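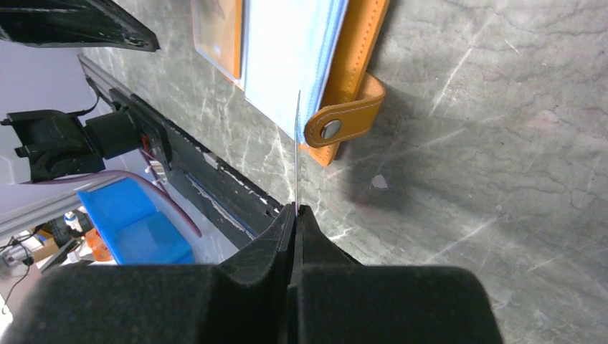

Paredes, the automation workshop at the bottom end of the Flelside trading estate, has spent the better part of a month finding out which of two sets of robot fingers is better at holding thin, slippery and generally annoying things. The answer, delivered on Saturday morning to an audience of customers who had been promised bacon rolls, was that it depends. The bacon rolls were late.

The fingers in question are a padded pair, which Paredes makes itself, and a hard moulded pair from Briltetti, which it doesn't. Both were run on the same two-armed bench with the same controller, and both were given the same jobs: pick up a wallet-sized thing, take a clear plastic card out of its holder, lift a tool off a stone-patterned table and put it somewhere sensible.

"Everyone in this trade has a video of a robot picking up a cube," said Damián Fuentealba, who ran the trials. "I don't know anyone who has ever paid to have a cube picked up."

Flat plastic is another matter. A local firm that packs membership cards and ticket wallets asked Paredes last winter whether a pair of arms could take over the dullest part of its line, and was told yes by someone in sales. Fuentealba learned of this by email. The trial is what followed.

Each pair of fingers had 20 attempts at each job, with an operator guiding the arms and no second go allowed. On the clear card the padded fingers dropped it 2 times. The moulded fingers dropped it 5 times, and on one further occasion gripped it so firmly that the card left the bench altogether and was found after lunch. That was logged as a success, on the grounds that it had been lifted, until somebody read the log.

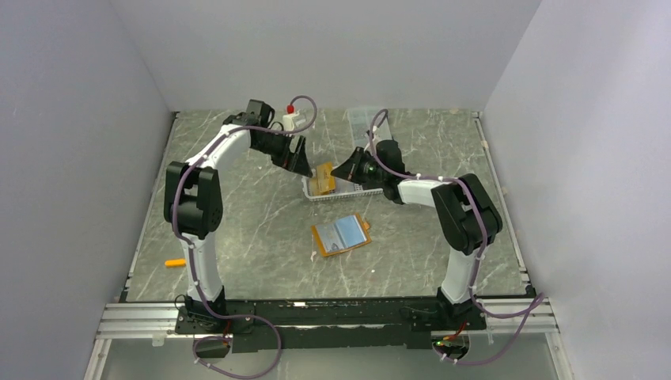

The bench itself attracted nearly as much interest as the results. Paredes had it boxed in with white panels on three sides to keep the light even, and the purple cabling was re-routed along the arms after the first week, when a loop of it kept drifting across the view of whichever camera was needed most. Visitors from Jindura, who supply the controller, spent a long time looking at the cable ties and said very little.

Jindura's box was the other thing on trial. Paredes has been using an older controller of its own for years, and there is some attachment to it in the building. The newer one takes both arms at once and closes the fingers more gently in the last moment before contact. Staff who had been against the change agreed that it was smoother. They also pointed out that it has to be restarted if the network cable is so much as looked at, and asked for this to be written down. It has been.

Where the padded fingers lost ground was in getting under things. Foam is forgiving once it has hold of an edge, but it is fat, and a card holder lying flat on a hard surface doesn't offer much of an edge to begin with. The operators took to nudging the holder towards a neighbouring object and pinching it there, a trick that works nicely and can't be put in a quotation to a customer. Briltetti's fingers come to a narrower tip and could, with patience, get a corner up on their own.

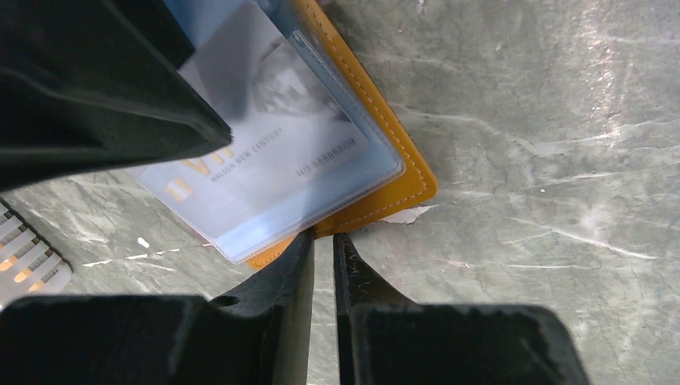
Glare made everything worse. Clear sleeves on a shiny tabletop look, to a wrist camera, like a shiny tabletop. Fuentealba's team tried lowering the lights, which helped the cameras and upset the operators, and then put them back up again. A matt cover for the table was proposed and turned down because the packing firm's own counter is polished, and there seemed little point in solving a problem the customer would still have.

There was also a long argument about camera position. Mounted at the wrist, the camera sees the fingertips well and everything else in slices, with its own fingers filling the bottom of the picture. The fixed camera sees the whole table and can't tell you whether a card has been gripped or merely visited. The team ended up using both and switching between them, and the operators' main complaint at the end of each shift was a stiff neck.

Tools were meant to be the easy round. A spanner is rigid, it weighs something, and it stays where it is left. The moulded fingers duly managed all their lifts, and the padded ones managed all but 4 of theirs, the foam tending to slide along the handle until it reached the end and ran out of spanner. Fuentealba said he had been expecting the reverse and had in fact written that paragraph of the report beforehand. He has since rewritten it.
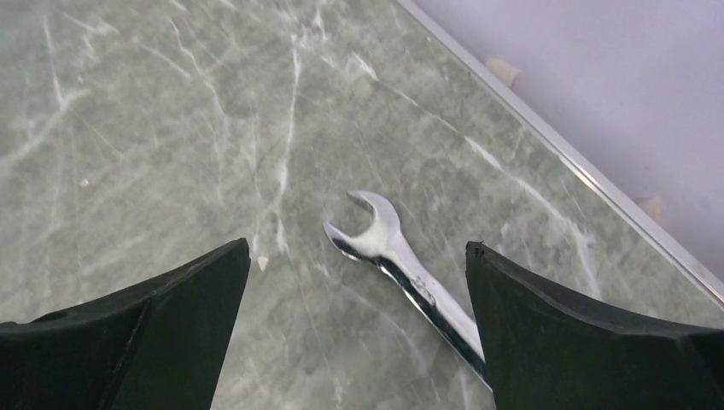 *The spanner round, seen from the wrist camera with the fingers open.*

So the card work is likely to go to the padded fingers and the tool work, should anybody want it, to Briltetti's. A third design, with a thin hard tip and foam further back, has been drawn on the whiteboard at Paredes and labelled "obviously". It does not exist yet. The workshop hopes to have a pair cut by April, provided the foam supplier answers the phone.

Asked whether the packing firm should expect its arms soon, Fuentealba said the speed wanted looking at. A person on the line can slip a card out of a wallet and put it down while talking about something else. The arms need quiet, and rather longer, and nobody was keen to say how much longer while the customer was standing there with a roll in his hand.

The customer, for his part, seemed content. He asked to try the controls himself, pushed a card holder slowly across the table for several minutes, and declared it harder than it looked. He was then told it was his turn to fetch more brown sauce.

Paredes will open the bench again on another Saturday once the new fingers are fitted. Anyone on the Flelside estate with a flat, see-through or otherwise awkward product is invited to bring it along. Cubes are not wanted.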